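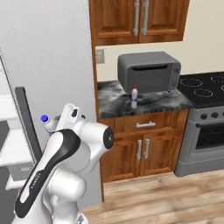

Alberg Automation Desk
Equipment planning editor

Home | Planning | Budget FAQ | Sites | Contact

Buying a kitchen arm: budget questions

What should be bought first, the arm or the simulation?
The simulation. A Codov seat costs 1,150 per year, and one seat covers one arm model in one kitchen layout. Run the bottle-to-refrigerator task there before signing an order for hardware. Reach problems show up early, and changing a mount position in software costs an hour of staff time.

Does the arm need to be mounted on the counter?
No. Compare floor and counter positions in the layout file before fixing either. The quote should list the mount as a separate line. If it does not, ask for it.

How much space does a refrigerator task need?
Plan for the door at full swing. A door that opens toward the arm takes floor area the arm may also need for its elbow. Measure with the door open and enter that figure on the site form. 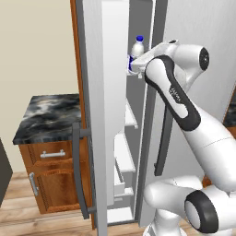

Gripper at the upper shelf, left door open.

Can a standard two-door refrigerator be used?
Yes, if the handles and shelf heights are entered in the layout. Fagerlund supplies measured models for 68 refrigerators. A model outside the list takes 14 working days to add and is billed at 600. Order it with the seat, as a later request goes to the back of the queue.

Which gripper should be specified?
Start with the parallel gripper in the base package. Check its opening against the widest item on your task list, and check the item lying on its side as well as upright. Custom fingers are quoted separately and are excluded from the first-year price.

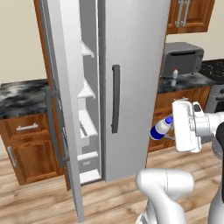 Grundmont, September

The answers below were revised after the price list changed.

Is the simulated kitchen included in the seat price?
One layout is included: base cabinets, wall cabinets, counters, refrigerator and cooktop. Small items such as a toaster oven or bottles come from the shared object library at no charge.

Do simulation results count toward site acceptance?
No. Acceptance is run on the installed arm. Budget for both stages and keep them on separate purchase orders.

What is commonly left out of a first budget?
Electrical work, operator training and spare gripper fingers. Floor protection is also missed where the planks are wood.

Can the seat be moved to another site?
Once per contract year, on written request. The layout file moves with it.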